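January 11, 2022

Fetal heart trace simulator, bench notes

Ran the Skeda board against the Tronisano Doppler probe again this morning. Set rate 100, gel pad at room temperature, probe held by the clamp. The trace read 100 for the first stretch and then dropped to 59 with no change at the input. Same fault we saw in September, so the new lead hasn't cured it.

Swapped to the old probe and repeated at 60. Steady. Went back to the Tronisano and got the drop again, this time to 31. It looks like half counting on the weaker beats — the second drop could be something else.
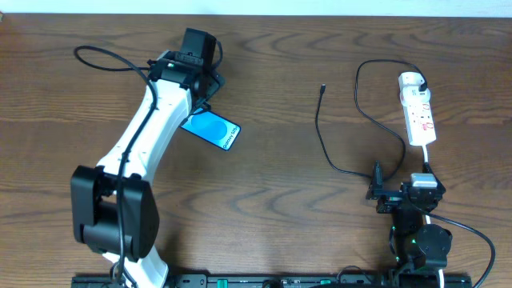

Filter settings next. The Soliman sheet says to leave the smoothing on for any rate under 60, but our copy of the software has it off by default. Turned it on by hand and saved it as a new profile, "Hilau 2". Please use that one and leave the first profile alone until I have compared the two.

Still to do:
Repeat the 100 run with smoothing on.
Try a fresh gel pad, the present one is drying at the corners.
Ask the maternity ward if they want the twin setting tested before the midwives' training day.

Printouts are in the blue folder. The 31 run has no printout — paper ran out.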